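Workshop notebook, 14 August 2026

Long one today, so put the kettle on if you're reading this over my shoulder, Myrto.

I finally got back to the iron gall ink, the batch I started in July and then left on the shelf behind the drying rack while the Piątek order took over everything. It has gone a lovely deep blue-black in the jar, and there's a little skin on top which I lifted off with a strip of blotter. Underneath it smells the way it should, a bit like old pennies and a bit like tea. I was so pleased I wrote my own name nine times on scrap before I remembered I was meant to be testing it properly.

The recipe is the one Najwa Shboul copied out for me from the Zudirero account book, the one that starts in 1849. It gives no weights for the gum arabic, only "enough that it does not run," so I've been guessing. I made up 300 ml of the base and split off two small jars of 30 ml each to play with. Jar A has the gum as I did it last time. Jar B has half again as much, soaked overnight and strained through muslin (twice, the first time I poured too fast and had to start over).

Jar A feathers on the Rostthorpe laid paper, which is annoying, as it's the paper I like best. On the hot-pressed it behaves itself. Jar B sits up nicely on both, but it drags under a fine nib and I had to keep stopping to wipe. With the broad nib I hardly noticed. Somewhere between the two, then.

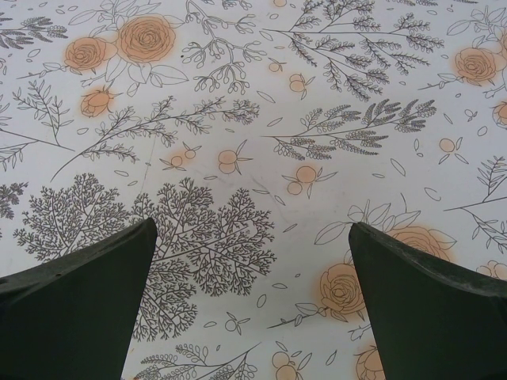
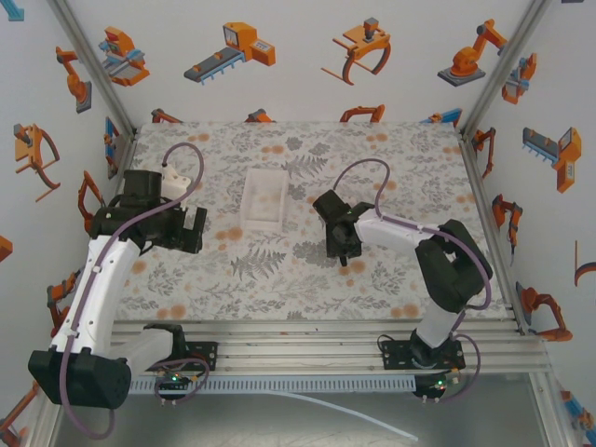
Color on the page: both go down a pale gray and darken while you watch, and I could happily do that all afternoon. I put a strip of each in the south window with half of it covered in card. I'll look at them again when I'm back from my sister's. Please don't move the card, even if it looks like rubbish! It has my initials on the corner.

Myrto Kyriakidis asked whether a clove in the jar really keeps the mold off. My grandmother swore by it, and the jar I made without one last year went furry, but that lid never fit right so I wouldn't lean on it. I've put one clove in A and left B plain.

Still to do: try a jar C with the gum in between, on the laid paper first. Rinse the Nerkitz nibs in plain water and dry them straight away, this ink eats steel and I've already lost one good one. Ask Najwa if the next page of the account book says anything about what kind of galls they bought. We're low on blotter too, the thick white sort.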